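Print this page | E-mail this page
12 comments | 48 shares

This website uses cookies to improve your visit. By continuing to read you accept our cookie policy.

Cups and Bins: Sorting of Reusable Drinkware at the Olidthorpe Student Canteen

Project report by Lama Srour
Submitted Apr 10, 2025

1. Background

The canteen in Olidthorpe changed from paper cups to reusable plastic cups in January. The cups are lent to students at the counter, and after use they should be returned to one of the collection points. The idea is simple, but the kitchen staff soon noticed that many cups came back late, scratched, or mixed together with other items such as lids, forks and small plates. My supervisor asked me to study how the returned cups are collected and sorted, and to suggest small changes which do not cost much money.

I limited my work to the collection bins and the sorting table. The washing itself is done by a company called Kastness in another building, and I had no permission to study their machines.

2. Questions of the project

At the start I wrote down two questions. First, does the type of bin have an influence on the scratches and marks on the cups? Second, how much time do the workers use to take the cups out of the bin, and can this time be made shorter?

A third question, about the color of the cups, was added later. The canteen uses green cups for cold drinks and clear cups for water, and one worker told me that the clear ones are very difficult to find when they lie at the bottom. I did not expect this problem, but it became an important part of the report.

3. Materials

Three types of bin were compared. The first was a soft plastic crate from the brand Nikeck, which the canteen already had. The second was a fabric bag hanging in a frame. The third was an old gray bin with a metal floor, which had been used before in a school workshop and was given to us for free. For the test I received 200 cups from the canteen, all bought in the same order.

The old gray bin was the one I was most worried about. Its floor is worn from many years of use and I thought that the cups would be damaged by it very quickly. On the other hand it is large, it stands firmly on the table and it does not change its shape when it is full. There are also two small round holes near the front, and I wanted to know if these are a help or a problem when some liquid is left in the cups.
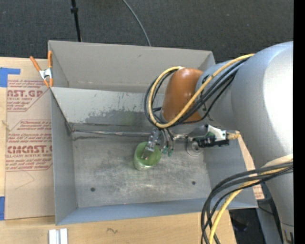

Figure 1. Green cup on the scratched metal floor of the gray bin.

A cup which stands upright, as in Figure 1, is easy to take by the rim. In daily use this is not the normal position. Students drop the cups from above, and most of them fall on the side and roll to a wall of the bin. During my observations the cups lying close to the wall were the slowest to take out, because there is little space between the plastic and the wall for the fingers.

The light at the table is also important. The worn metal reflects the lamp in some places and is dull in others. A green cup is visible on this kind of surface even though it is translucent. With the clear cups and the clear lids it is different - the workers often touched the floor of the bin with the hand to be sure that it was empty.

4. Method

The test was divided into 6 rounds, two rounds for each type of bin. In every round the cups were dropped in by students during the lunch break and then taken out by one worker. I measured the time with a stopwatch. Other items were put aside in a small box and I noted only what kind they were.

After each round I looked at the cups under a desk lamp. A cup was marked as "damaged" if I could feel a scratch with my fingernail. This is not a very scientific method, but I used it in the same way for all of them. Mr. Pasaribu, who teaches materials in our department, checked a part of the cups again without knowing from which bin they came. We disagreed on 8 cups, and for these we took his opinion.

5. Results

The fabric bag was gentle to the cups but slow to empty. It closes around the cups when they are pulled out, and the worker must hold it open with the other hand. The Nikeck crate was the fastest. Its walls are low, so it is possible to reach every corner, but it was full before the end of lunch and the cups fell on the floor of the room.

The gray bin was between the two in time. Over all the rounds, 61 cups were marked as damaged, and the largest part of these came from the gray bin, as I had expected. Most of the marks were near the base of the cup, and some were at the rim. The holes in the floor let small amounts of liquid go out, and this made the table under the bin wet. We put a tray there after the first round.

The workers preferred the crate. One of them said that she would choose the gray bin if it had "something soft inside". I tried this after the last round with a rubber mat of the kind used in kitchen drawers. The cups rolled less and the noise was much lower. Unfortunately I had no time to repeat the full test with the mat, so I can not say if it also protects the cups from scratches.

6. Problems during the work

The number of students in the canteen was not the same in every round. On a rainy day more people stay inside, and the bins become full sooner. I should have made more rounds to correct this. Also, some cups probably had small scratches before the test. I cleaned and checked them at the beginning, but it was my first time doing such a check and I believe I became more strict later.

7. Suggestions

The canteen can keep the Nikeck crate, but it should be emptied one time during lunch. If the gray bin is used, it needs a mat on the floor and a tray under it. The mat should be dark and of one color, so that the clear cups can be seen better. A separate small box for lids should stand in front of the bin - the students are ready to use it if they see it first.

The rubber mat and the remaining cups were given back to the canteen kitchen together with my tables of measurements.

Sign up for our newsletter and receive new student reports by e-mail.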